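Truvham gripper

The Truvham gripper is a hand-held two-finger gripper built in a shared workshop, and I'm writing this entry because I helped with most of it (so expect opinions). Griet Wuyts drew the first version in March, and Beril Sarıgül redid the fingers after we'd cracked 3 sets. You hold it, you pick things up with it, and the recordings go to a robot arm that tries to copy you. That's the whole idea!

The fingers are plain black blocks, and I love them – they're chunky, a bit rough, and quick to replace. Each one is held on with screws, so a swap takes 8 minutes if you can find the right driver.
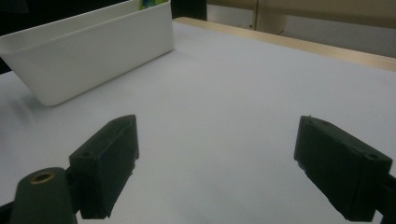 Griet's early drawings had curved fingertips, which looked great and dropped nearly everything. Flat inner faces grip boxes and cases much better, though they're still hopeless with coins. Beril also wanted a wider opening, and she was right.

For practice we use household stuff on a covered table, and a full session is 40 pickups. Thin, upright things are the hardest, in my experience – come in a little crooked and over they go.
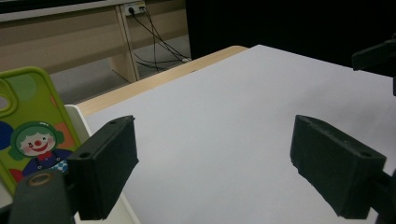
Open fingers and a clown phone case at the worktable.

The second version, called Plostent, has the same fingers on a lighter handle. See also: Clostivari wrist mount.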